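Desensitization after a hand injury: how long per session, and which fabrics?

Posted in Hand and Arm Rehab, Oct 9, 2018

dubeyroad
I had surgery on my wrist in February and the scar on the back of the hand is still very touchy. Shirt cuffs bother me and so does the bed sheet. The clinic in Fakdale gave me a one-page handout that says to rub the area with different textures "several times daily" and nothing more. My next appointment is a few weeks off. How long should each session be, and in what order do you go through the materials? I have cotton balls, a bath towel and some old clothes. The scar is closed and dry, no redness. I type for work, so I would like to get this sorted out.

3 replies

Kasositz
I'm an occupational therapy assistant, not your therapist, so check with the clinic before changing anything. Most will answer this by phone.

What we usually hand out is short and frequent. Five minutes, three to five times a day, works better for most people than one long session. Start with the softest thing you can stand for the whole five minutes. Cotton ball, then a worn T-shirt, then fleece, then the towel, and something like corduroy or Velcro much later. Stay on one material until it is only mildly annoying, then move up. Start on the skin next to the scar and work in toward it. Use steady pressure, because a very light brush is often harder to take than a firm rub.

Old clothes are fine. Wash them without softener and cut them into pieces you can hold in the other hand.

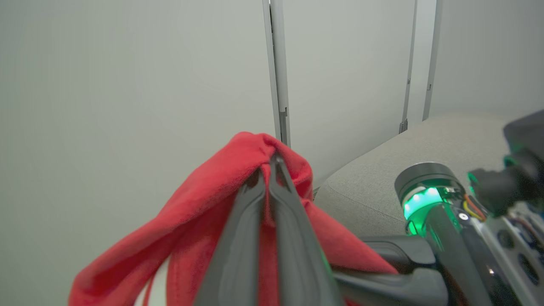
Red cloth, slightly pilled along the folds.

Pilling matters more than people expect. A fabric that has gone a bit fuzzy feels different from the same fabric new, so you can use both as separate steps. Keep a note of which one you used and a score from zero to ten before and after. If the score is still up an hour later, you did too much. Drop back one step the next day.

Stop and call if the hand swells, changes color, feels much hotter or colder than the other one, or if the pain spreads past the original area.

usix50
I did it for 25 minutes every night and it was fine. Just push through it.

papertowel272
I would not do 25 minutes to start with. I tried something close to that after a crushed finger and could not wear a glove the next day.

What helped me was a tub of dry rice. Bury the hand and move the fingers slowly for a few minutes. After a couple of weeks I switched to dried beans. For typing I wore a soft sleeve with the seam turned out, and took it off for a bit longer each day. Cuffs were the last thing to stop bothering me.

Also ask if they will give you a referral for scar massage. Mine was covered, but I had to ask twice.

dubeyroad
Thanks. I called and they said five minutes, four times a day, cotton first. They want me to hold off on the rice until they have looked at it.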